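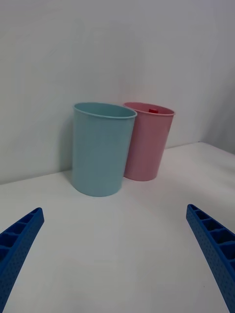 Stindow, 9 July 2001

Present: Marichka Maksymiv (chair), Joscha Seidel, Prakash Pisharody, Wiebke Sauerland (minutes). Apologies from Audrey-Anne MacLeod, whom we missed very much.

1. Cups for the summer tea. Marichka set the light blue and the pink plastic cup side by side on the white table and we had a long, friendly talk about them. Joscha loves the blue, Prakash would happily take either, and in the end we agreed to order 300, half in each color. Prakash will kindly ring Geddes about delivery.

2. Storage. Held over until Audrey-Anne is back with us.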